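# Cahier d'atelier – mars, journée portes ouvertes

Arrivé à 8 h 40, premiers visiteurs annoncés pour 10 h. Sơn était déjà là et avait relancé le poste de tri depuis le pupitre.
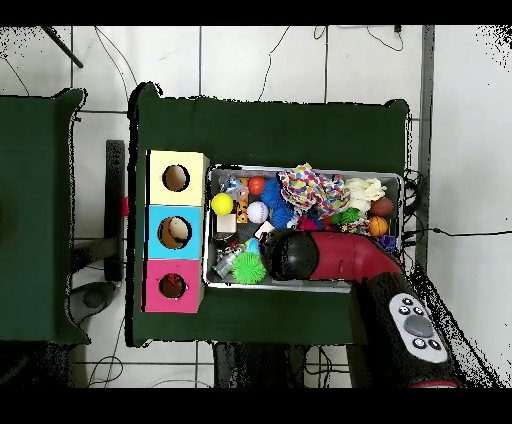
Consigne de la matinée : le bras prend un jouet dans le bac métallique et le dépose dans une des trois boîtes à trou rond (jaune, bleue, rose). Vitesse réduite à 60 % de celle de nos essais habituels, pour que les gens aient le temps de suivre. Version logicielle 618, la même que chez Lis. Je n'ai touché à rien d'autre, je ne voulais pas déboguer devant du monde.

Deux groupes dans la matinée :

- 10 h : Estasard, surtout des gens de la logistique, plus une personne de la maintenance
- 11 h 15 : une classe de terminale pro et leur prof

Estasard a posé beaucoup de questions sur les prises ratées. Réponse donnée : les objets rigides et à peu près ronds passent bien (balle de tennis, balle de baseball, le petit ballon de basket). Les choses molles, nettement moins. La balle verte à picots se prend presque à tous les coups, mais elle reste parfois accrochée aux doigts à l'ouverture. La corde à nœuds multicolore, raté deux fois de suite pendant leur passage : le bras la soulève par un bout et elle entraîne la moitié du bac avec elle. Sơn a repris la main et l'a remise à plat, puis on a continué.

Leur responsable voulait savoir si on pouvait faire la même chose avec des sachets souples. J'ai dit que je n'en savais rien et qu'il fallait essayer. Ils nous envoient un carton d'échantillons.

Avec les lycéens, plus animé. Ils ont voulu choisir les objets à l'avance et parier. La grosse balle bleue à poils a été demandée par tout le monde. Elle ne rentre pas franchement dans l'ouverture, le bras la pose dessus et il faut pousser. À retirer du bac la prochaine fois, ou agrandir un des trous.

Incident à 11 h 50 : arrêt en plein mouvement, voyant de défaut sur le pupitre. Relancé sans rien démonter, reparti normalement. Dans le journal, perte de communication d'environ 2000 ms. Je soupçonne le câble qui traîne au sol côté mur, quelqu'un a pu marcher dessus – à vérifier avant de mettre ça sur le dos du contrôleur. Noltov avait signalé un défaut du même genre sur leur installation, retrouver le mail.

Après-midi, visite d'Atdale, plus courte que prévu. Ils ont surtout regardé l'implantation et demandé l'encombrement au sol. Je leur ai promis le plan coté.

À faire :

- [ ] passer les câbles sous goulotte ou au moins les scotcher
- [ ] doublure du câble réseau, essai d'une heure en boucle
- [ ] plan coté pour Atdale (Sơn)
- [ ] remettre la vitesse à 100 %
- [ ] recaler les boîtes sur des repères, elles finissent par glisser sur la nappe
- [ ] relire le journal entre 11 h 45 et 12 h

Sơn propose de commencer la prochaine démo par la balle de tennis et de laisser la corde pour la fin. D'accord avec lui. Il voudrait aussi un deuxième bac prêt à l'avance pour ne pas avoir à vider les boîtes à la main entre deux groupes, je regarde ce qu'il reste en réserve.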